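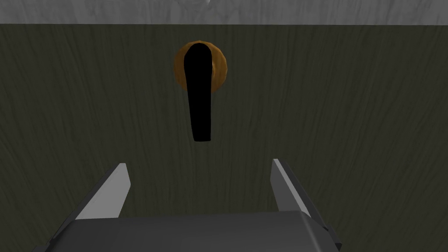

Door practice in the simulator: fingers open, lever handle straight ahead.

Filed under: Workshop News / Money & Equipment

So, the budget. I promised last month I would write up where we are with the equipment plan for next year, and I've had enough people stop me at the coffee machine that I'd better get on with it!

The short version is that we are going to spend on simulation first and on a second arm later. The longer version has a lot of spreadsheets in it, and I'll spare you most of those.

When Vasanthi Poojary and I sat down in October to go through the wish list, it had 23 items on it. Some were tiny (cable ties, a label maker, a decent set of hex keys that nobody walks off with). Some were very much not tiny, like the second arm, a mobile base, and the full-size practice door that the Ellery group has been asking for since spring. I love the practice door idea. I have the quote from Julley pinned over my desk. But a real door in a real mount, with handles we can swap out and a hinge that can be set stiff or loose, costs more than I expected, and it eats floor space we would have to take from the parts bench.

What the simulator lets us do is get most of the arguing done before we order anything. A green door with an orange plate and a black lever costs the same as a gray door with a round knob - a bit of somebody's afternoon. We can try a handle higher or lower, a longer lever, wider fingers on the gripper, and find out which of those questions matter enough to buy hardware for. Vasanthi has been keeping a list of what we learn as we go, and I've already crossed two things off the shopping list because of it. One was a set of extra-wide fingers that I was completely sure we needed. Oh well.

Now for what we are buying. Top of the list is a proper workstation for the simulation corner, with a graphics card that can keep up. The machine we have now is 8 years old and runs one door at a time if you ask it nicely. The new one comes from Birnik, who have given us a good price on it with a longer warranty, and I have also put in for a second monitor and a chair that goes up AND down. Next is a year of support on the Tatora software we use to build the practice doors and drawers. I went back and forth on this one (I'm cheap, ask anyone), but last winter we lost most of a week to a bad update, and having a person to call would have been worth it.

After that comes spare parts for the arm we already own. We've been running it without a backup gripper, and every time I think about that I get a little sweaty. A spare set of fingers and a spare cable go in this round. The full backup gripper goes in the next one.

The second arm and the practice door are both still in the plan, just pushed back some 10 months. That gives us time to see how the door work goes on screen, and it gives me time to get another quote. If you know a supplier who builds test doors, or you have a contact at a place that is closing down a lab, please tell me. I am not too proud for used equipment!

Noeline Partington has the full spreadsheet and will share it with anyone who wants to see the numbers line by line. She also has the form for adding items to the next round. Please put in the shipping cost this time, and the power requirements if it plugs in. Half the surprises last year were freight - the other half were outlets.

If you want to see the door runs, come by the simulation corner after 3 p.m. most afternoons. Bring your own chair until the order comes in.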